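3.2 Collecting the demonstrations

I should say up front that I did not want to work with socks. My original plan for this chapter of the project was folded paper, and then dish towels, and it was Hsiu-ying Chiang who talked me out of both over a very long lunch. Her argument was that a towel forgives you. You can grab it nearly anywhere along an edge and the rest follows along. A small knitted thing has an opening you have to find, a closed end you mustn't start from, and two layers that love to stick together, and if the person teaching the robot doesn't have a feel for that, the robot won't either. She was right (she usually is), and so everything in this section is small knitwear.

We taught the task in two ways. The first was by remote control, with the operator sitting at the Bråten console and steering both arms through a pair of handles while watching the table on a screen. The second was by hand: the operator holds a gripper in each hand, stands at the table, and just does the job. The jaws are the same shape as the ones on the arms, so whatever you can pinch with the hand-held pair, the arms should be able to pinch too. That "should" did a lot of work for us early on, and I'll come back to it in Section 3.4.

In total we kept 175 demonstrations for training and set 40 aside for testing. Halvard Eklund and I recorded most of the hand-held ones, Solveig Sundqvist did nearly all of the console ones, and Vidar Nygård filled in for whoever was tired. I mention who did what because it matters more than I expected! Halvard is a patient person and his recordings look like it. He goes in slowly, closes the jaws, waits a beat, and only then lifts. I go in fast and fix things afterward. When we trained on my recordings alone, the robot picked up my fussing along with everything useful, and it would let go and regrab a perfectly good hold for no reason I could see.

The instructions we gave ourselves were short. Start with both grippers open and clear of the fabric. Take hold with one gripper, lift until the lower part hangs free, then bring in the other. Don't drag the piece along the table to straighten it. Finish with the piece flat and both jaws open. We allowed as many regrasps as the operator wanted, but a drop onto the floor ended the recording.

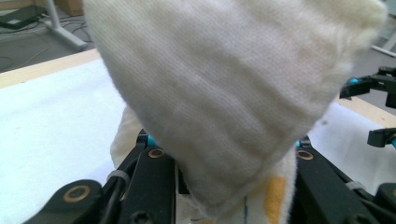

Figure 3. Hand-held demonstration with a knitted piece. One gripper holds the fabric from below while the second is at the right.

The hardest part to teach was the grip on a single layer. With bare fingers you rub the two layers against each other and they come apart, and you don't think about it for even a second. With two stiff jaws you have no rubbing to speak of. Solveig found a trick at the console that the rest of us ended up copying: close the jaws on both layers, lift a little, open them by a hair so that the heavier layer slips, and close again. It looks clumsy when you play it back, but it gave us a clean single-layer hold often enough that we wrote it into the instructions for the second round of recording. I tried for most of an afternoon to come up with something more elegant and ended the day doing it Solveig's way.

The two methods also feel very different to the person doing them. By hand, you get the pull of the fabric through the tool, and you can tell when a stitch has caught on a jaw before anything shows on camera. At the console you get none of that. You get a picture and a small delay, and you learn to move in short steps and look between them. I assumed this would make the console recordings worse across the board, and for the lifting stage they were: jerky, with long pauses that we had to trim. For the final stage, where the piece gets laid down flat, I came to prefer them. The operator at the console can only use what the camera sees, and so can the robot. By hand I kept sneaking looks from the side, leaning over, ducking my head, and getting information the policy would never have. Bendik Westerberg spotted this in my recordings and was quite cheerful about pointing it out.

After that we changed the hand-held protocol a bit. The operator stands at a taped line and keeps their head where it is. It's a small rule and it's annoying to follow, and my own success at it was mixed, so we went back and dropped the recordings in which somebody clearly leaned. We did not drop the ones in which the operator fumbled a grasp and recovered. Halvard wanted those out as well, and we argued over it for longer than I'd like to admit. My view was that the robot was going to fumble plenty on its own, and it needed to have seen what you do next. We settled it by training both versions, and the comparison is in Section 4.1.

One last practical point for anyone planning to repeat this. Our hands got tired well before our patience did. The squeeze needed to close the tool is light, but you hold it for the whole lift, and your wrist starts to sag in a way that shows up later as a slow downward drift in the recorded path. We switched operators whenever that drift appeared in playback, and we checked playback after every 2 recordings.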